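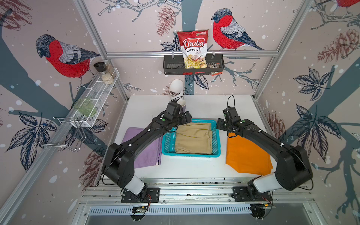
*Two-arm cell, beige cloth in the basket, lavender on the left and orange on the right.*

# How much should I vary the scene between towel demos?

**Ihor Demchenko**

Hi all! I've been gathering teleoperated demos on a two-arm setup for a couple of months and I'm having an absolute ball, but I've hit a point where I'd love some outside opinions before I record a whole lot more.

The job is folded cloths and a basket. Each demo moves one cloth in or out, with either arm or both, and a one-line text instruction gets saved with it ("put the orange towel in the basket", that sort of thing). I've got 407 episodes so far. I trained on the first 200 just to see what would happen, and the arms went for the cloth on the very first go, which had me out of my chair! They're much less sure of themselves once I shift the basket by a hand's width, though.

What I've kept the same all along is the stuff around the edges: the cups in the back left corner, the snacks in the wall basket, the shelf, the bird wallpaper. The cloths and the basket move a little between episodes, mostly because I'm sloppy putting them back.

So do I start swapping the background things around too, or leave them alone and work on the cloths? And does the colour of the cloth matter much if the instruction names it? I'm recording again on Sunday and would like to go in with a plan.

---

**skellon**

Great fun, isn't it? Work on the cloths and the basket first. You've already found the weak spot yourself, it gets lost when the basket shifts, so that's where your next batch should go.

What worked for us was a grid. Put tiny pencil dots on the tabletop, write the basket positions on a list, shuffle the list and do five episodes at each. Leaving it to "sloppy" feels random but hands are creatures of habit, and when we plotted ours nearly every start was in the same little patch. Turn the basket as well, a quarter turn catches a policy out more than you'd think.

On colour: it matters a lot. If the orange one is always on the right, the model can ignore the word "orange" and just learn "right". Swap the sides! Put lavender in the basket and beige out on the table, and do that for at least a third of your episodes.

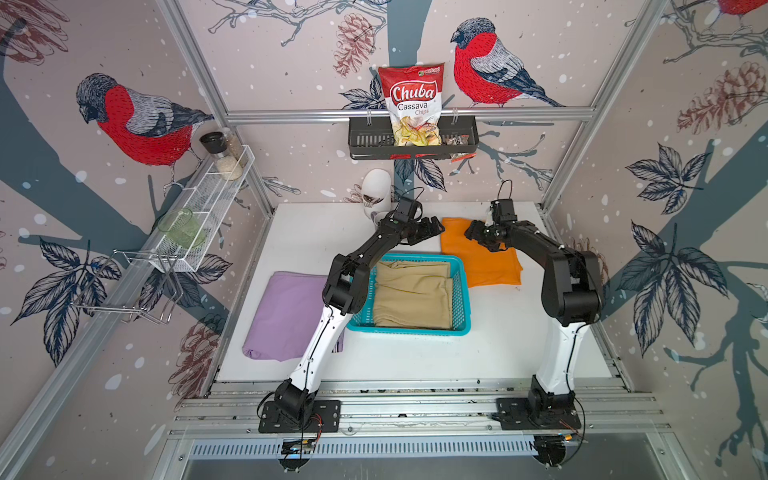

Should failed grasps be kept in the set?

Keep the ones where the operator misses, backs off and gets the cloth on a second try, and tag them so you can filter later. Throw out any where the episode ended before the job was done.

---

**Marchuk_77**

just record more. we went to 1215 and it got better

---

**clurnura**

Agree with skellon on nearly everything, and I'd add a bit on the background question, which got skipped.

Leave the cups and the chips where they are for now, but plan a separate batch of about 300 episodes where they move. If you change everything at once and the results get worse, you won't know which change did it. I learned that one the slow way and lost most of January to it.

A few smaller things that helped us:

- Start every episode from the same arm pose, unless you mean to vary it. Check it before you hit record.
- Write the instruction before you start moving. Ours used to drift toward whatever we'd ended up doing.
- Unfold and refold the cloths now and then. A towel that's been folded the same way all day keeps its creases, and it sits differently from one fresh out of the cupboard.
- Hold back a few basket positions and never train on them. They're your test.

Please post how the next batch goes, I'd love to see whether the side swaps fix the naming!

---

**Ihor Demchenko**

Brilliant, thank you both (and you too, Marchuk). I went back through my episodes last night and skellon's right, orange is on the right in nearly all of them. Pencil's out, dots are going on the table, and I'm shuffling a list with all three cloths on it.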